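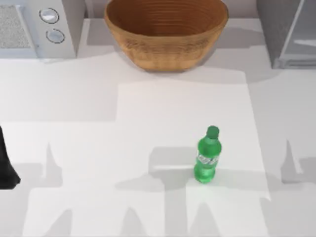
Figure 2. A white kitchen worktop with a microwave and a wicker bowl.

3.2 Where households keep bread

The second part of the survey asked where bread was kept between purchase and the last slice. We sent 854 forms to households in Skester and Itberg in July, and 844 came back complete enough to use. The form offered a bread bin, the fridge, the freezer, the open worktop and a space for other answers.

Open storage was more common in Skester, where most people buy a small loaf every day or two. Kitchens there often have one run of worktop shared by the microwave, the kettle and whatever food is in use (Figure 2 gives the general type). In Itberg the freezer was the usual answer, and many people wrote that they took out slices as needed.

A follow-up group of 256 households kept a waste diary for 20 days. They noted each piece of bread thrown away and the reason, in their own words. "Stale" and "mould" were coded separately. Where both were given we used the first. Crusts fed to hens were left out of the totals, although several diaries from Itberg mention them.

Households that froze bread on the day they bought it threw away less of it. The difference was smaller for people living alone. We did not ask about the type of loaf, and sourdough may behave differently.

Related items
Shopping trips and loaf size in Takance
Fridge temperatures in rented homes
The Krajčí food diary: notes on coding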